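Linoler House Common Room Project
Section 3: Ceiling, walls and where everything went
Mohit Mathur and Elis Probert, Prulstead

By the time we reached this part of the project we had already changed our minds twice about what it was. The proposal we handed in last December promised "a full reorganisation of a shared student room". The room had other views, and what follows is mainly about tidying.

Our first job was to ask the people who use the room what they disliked about it. We handed out 100 slips and got 11 back. Most of them mentioned the chairs. One simply said "Llewellyn", who is the student in charge of the booking sheet, and we have left that reply out of the results.

We had planned to repaint the ceiling in a warm cream. Elis made a case for it over two pages, with swatches. Mohit's case for leaving it white was shorter and involved the price of paint, and the ceiling stayed white.

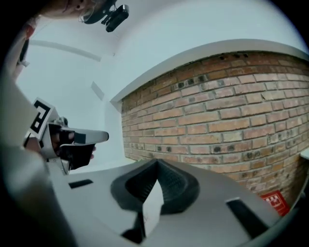

Figure 2. Work in progress under the white ceiling, seen from low down.

The tidying itself was done over three sessions. We sorted things into keep, move and argue about. The argue pile was the largest at the end of every session, and it included a board game called Zidano with no rules in it, which both of us claimed to have played.

What worked: labelling the shelves before filling them. People put things back where a label told them to, even when the label was in Mohit's handwriting.

What did not work: the rota. It was followed for up to two weeks, depending on whom you ask, and then became something to write phone numbers on. We would not use one again. A short list by the door would probably do the same job with less resentment.

The chairs are dealt with in Section 4, which is longer than we would have liked. Costs are in the appendix, along with Elis's swatches, which he asked us to keep.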